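Progress report, Bomarport returns and sorting room
For: Pascal Lemaire
Period: up to the end of September

Hi Pascal,

You asked for the short version this time, so I'll try (you know me, no promises). The folding and sorting arm has been working with us for 4 months now and I think we're past the stage where everyone stops what they're doing to watch it. People walk by with their coffee and don't even turn their heads, and I take that as a good sign!

First the numbers, so you can pass them upstairs. Over this period the arm handled 2,316 garments. Of those, 236 had to be picked up again by one of us because the grip slipped or two pieces came up together. Our worst stretch was right after the Heitmann shipment came in, all thick winter knits, and 174 of the 236 come from that batch alone. Take those out and I'd call it a pretty calm period.

Knits are still the hard part. A shirt is easy, more or less: it lies flat, it has a collar, the arm gets hold of it and off it goes. A sweater folds in on itself, and the gripper has to find a bit it can really hold on to without dragging half the pile along. We changed the approach angle twice and slowed down the last part of the reach, and the second change helped a lot more than the first. Zendar also sent us new settings for the grip force, which we've only been using for a short while, so I'd like to wait before I say anything clever about them.
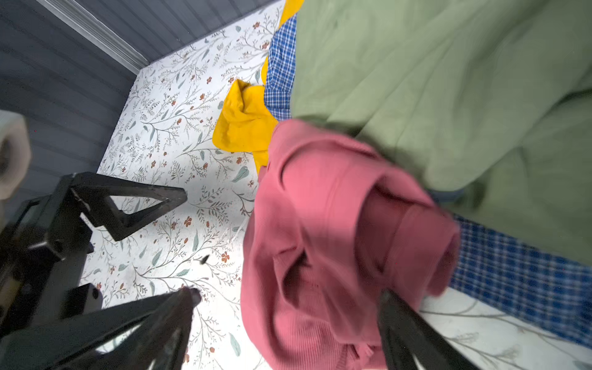
Wrist view: a pink ribbed knit between the gripper fingers, with green, plaid and mustard pieces close by.

Mixed piles are what we get from the stores, so mixed piles are what we practice on. I know the original plan said one fabric at a time, but the team felt that was a bit of a fairy tale, and I agree with them. Nobody at the Clovorance outlets is going to pre-sort returns for us.

Now the part you care about most (me too). Before the arm, two people spent the whole morning bent over the bins, pulling pieces out and passing them to the table. The two of them now share that job with the arm, and one of them is always on inspection instead, checking seams, stains and missing buttons. They swap at 10:30. The swap was their idea, by the way, and it works better than the weekly schedule I had drawn up. Backs and shoulders come up a lot less in our morning talks.

It isn't all sunshine, though. Inspection is more tiring for the eyes than we expected, and I've had two requests for a better lamp at the second table. I ordered one out of the small equipment money, so you'll see it on the next statement. The other complaint is about stopping and restarting. When the arm drops something, whoever is closest feels they have to deal with it, and it's usually the person who is deep into a stack of blouses. We're trying out a rule that only the person on bin duty answers it. So far people forget the rule, me included!

There's also a worry I don't want to leave out. A couple of the newer people asked me straight whether their hours are safe. I told them what you told me in spring, that the hours stay as they are through the end of the project. It would mean a lot if you came by and said it yourself, even for ten minutes.

What's next: more time on heavy knits, a second round of training so that everyone on the floor can restart the arm (right now it's me and two others, and I'd like to take a vacation someday), and a proper look at the Zendar settings. I'd also like to move the bins closer to the window wall. Facilities says yes in principle, but they need your signature on the form, and it's been in your tray for a while :)

Budget is on track apart from the lamp and one set of replacement finger pads. The receipts are in the shared folder with the last ones.

Give me a call if anything looks off. Mornings are best, before the truck comes in.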